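4.2 Water absorption and breakage of the tile samples

The second part of the study dealt with clay and concrete roof tiles bought over the trade counter. Four ranges were tested: Gemar and Plukden, which are clay, and Feng and Nullo, which are concrete. All were sold as suitable for pitches down to 30 degrees. In total 182 tiles were taken from open pallets in August and kept indoors until testing.

Each tile was dried, weighed, left in water for a day and weighed again. It was then laid across two supports and loaded at the middle until it broke. Tiles with a chipped nib or a crack visible before the test were left out of the strength results but kept in the absorption results. There were 11 of these, most of them from the Plukden range.

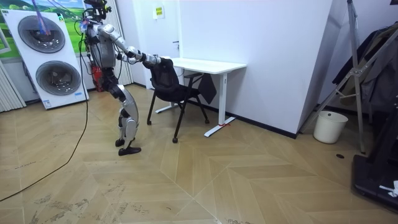
Figure 3. Humanoid robot with both hands on the backrest of a black office chair.

The clay tiles took up more water than the concrete ones, as earlier work would suggest. The spread within the Gemar range was wider than expected. Tiles from the top of a pallet took up more water than those from the lower layers, and we cannot say whether this comes from the kiln or from storage in the yard. The Feng tiles gave the most even results of the four.

Breaking load did not follow water absorption closely. The strongest single tile, a Nullo, failed at 3,000 newtons. The weakest, a Plukden, failed at 777 newtons and showed a pale inclusion on the broken face. Soaked tiles broke at slightly lower loads than dry ones in both clay ranges, while the concrete tiles showed no clear change.
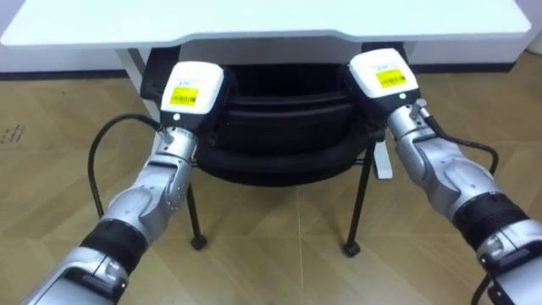 Figure 4. Black office chair under a white desk.

Fixing holes were a common starting point for cracks. In the clay tiles the crack usually ran from the hole to the nearest side edge. Roofers who nail every course should therefore check that the holes are clean before fixing. We did not test clips or hooks, and the results should not be applied to them.

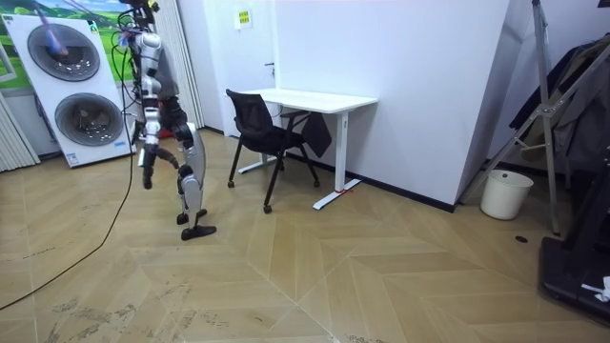
4.3 Frost resistance

Tiles for the frost test were drawn from the same pallets and soaked in the same way before freezing. Only whole tiles were used. Each was checked for flaking on both faces at the end of the test.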